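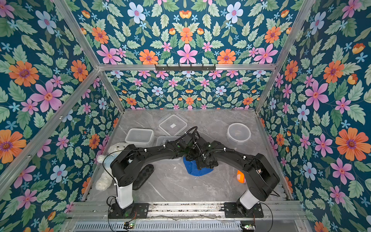

Community-Hilfe Nachhaltig leben
Suchbegriff eingeben … Suchen

Ökofonds als erster Schritt, oder lieber Geld in den eigenen Haushalt stecken?

Sotside
Hallo in die Runde, ich lese hier schon lange still mit und traue mich jetzt endlich mal. Bei mir sind aus einer Nebenkostenrückzahlung und ein bisschen Gespartem 3.057 Euro übrig, und ich möchte damit gern etwas Gutes fürs Klima tun (und das Geld am liebsten nicht komplett loswerden, ich bin ja auch nur ein Mensch!). Meine Bank hat mir einen Fonds empfohlen, der "nachhaltig" im Namen trägt, aber in der Liste der größten Positionen stand dann ein Ölkonzern, da war ich doch etwas verdutzt. Bei uns im Ort sammelt außerdem eine Energiegenossenschaft für ein Solardach Geld ein, Anteile gibt es ab 300 Euro. Und dann überlege ich noch, ob ich einfach die uralte Gefriertruhe im Keller ersetze. Wie würdet ihr das angehen?

Wident
Hallo und schön, dass du dich gemeldet hast! Ich stand im Dezember vor fast derselben Frage und habe mir damit viel zu lange den Kopf zerbrochen. Fang ruhig mit der Gefriertruhe an: Strommessgerät ausleihen (unsere Stadtbücherei hat welche, frag bei euch mal nach), ein paar Tage laufen lassen und hochrechnen. Bei mir kamen gut 30 Prozent vom ganzen Haushaltsstrom heraus, ich habe zweimal nachgemessen, weil ich es nicht glauben wollte.

Beim Fonds lohnt sich der Blick in den Jahresbericht, dort stehen alle Positionen und auch die Ausschlusskriterien. Der Name allein sagt leider wenig. Und bei der Genossenschaft würde ich vor dem Unterschreiben die Satzung lesen, vor allem Kündigungsfrist und Nachschusspflicht. Bei unserer kommt man erst nach 2 Jahren wieder an sein Geld, das muss man wissen und wollen. Ich habe einen einzigen Anteil gezeichnet und freue mich jedes Mal, wenn ich an dem Dach vorbeiradle. Einen Notgroschen bitte auf dem Tagesgeld lassen!

Muvthorpe
Fonds ist doch alles Greenwashing. Kauf dir ein gutes Fahrrad.

Lương
Das mit dem Fahrrad ist gar nicht so verkehrt, hilft aber nur, wenn dafür das Auto öfter stehen bleibt. Ergänzend zu oben: Auch das Girokonto kann man zu einer Bank mit ökologischen Kriterien umziehen, das macht weniger Arbeit, als man denkt. Die alte Truhe bitte zum Wertstoffhof bringen und nicht "für Getränke" weiterlaufen lassen, so wie meine Eltern das jahrelang gemacht haben.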